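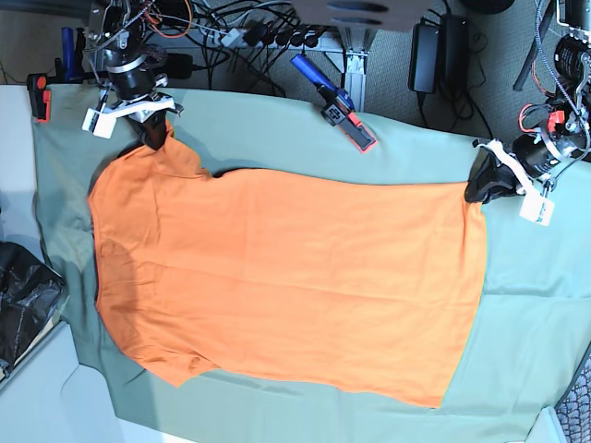 Caltard is a nail polish company. Small one. We mix, bottle and ship from Bidmont, and we sell online plus in a handful of salons that put up with our delivery schedule.

Updated 7 Jan 2024, the old version of this page still had the old prices on it. Sorry to everybody who emailed.

## What we make

Polish, mostly. 49 shades right now. Creams, jellies, a few shimmers, and the one chunky glitter we keep trying to retire and then get yelled at. Also a base coat, a matte top coat, a glossy top coat, and cuticle oil in a little roller bottle.

No gel. We get asked every week. No gel, no lamps, no dip powder. Maybe one day but dont hold your breath.

Bottles are 14 ml, flat brush, rounded tip. We switched from the skinny brush after the first year and should have done it sooner. If you still have one of the old bottles the new brushes do NOT fit, different neck. Please stop forcing them, they crack.

## How it started

Kitchen table, bad lighting, one brown that wasn't in any store. Wanted a brown with green in it, like pond water but nice. Mixed it out of other people's polish for a while, then learned to do it properly with real base and real pigment and a scale that cost more than the table. That brown is still in the line. It's called Hegde and it's still the best seller, by a lot.

The second shade was a gray. It was bad. Gone now.

First proper batch was 100 bottles and they took all summer to sell. Second batch went faster, a salon took most of it.

## Shades and collections

Two collections a year, one in January and one in July. The winter one is called Nandent and goes up this month: heavy creams, a plum, two navy blues that look the same in the bottle and don't on the nail (we checked, many times, in many bathrooms). There's a sheer milky pink too, needs three coats. Yes three. Let it dry in between.

Collection shades stay up till they're gone. If one sells out fast it usually gets moved to the permanent line the next time round, no promises.
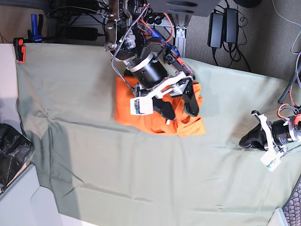

Somebody wrote to us after the last July launch to say the coral was gorgeous for two days and then chipped at every tip, and that for what we charge it should make it through a work week. Fair. We pulled it, changed the base, tested it again, and it's back up with a small R on the label. If you have the first version, email us the batch code off the bottom and we'll send the new one. You don't need to mail anything back.

## Testing

On our own hands and on friends' hands. Never on animals. Every new shade gets worn for 16 days across differnt people, with dishes and typing and gardening and so on, before it gets a name.

## Shipping + returns

Orders go out twice a week. US only for now, polish is a pain to send by air. Unopened bottles can come back. Opened ones no, unless something's wrong with it, then tell us and we'll fix it.

## Salons

If you run a salon and want to stock us, use the contact form and pick "wholesale" from the menu. If you pick "other" it goes to a folder that gets checked a lot less often. Opening order is one dozen, mix of shades is fine. Testers are free with it, ask.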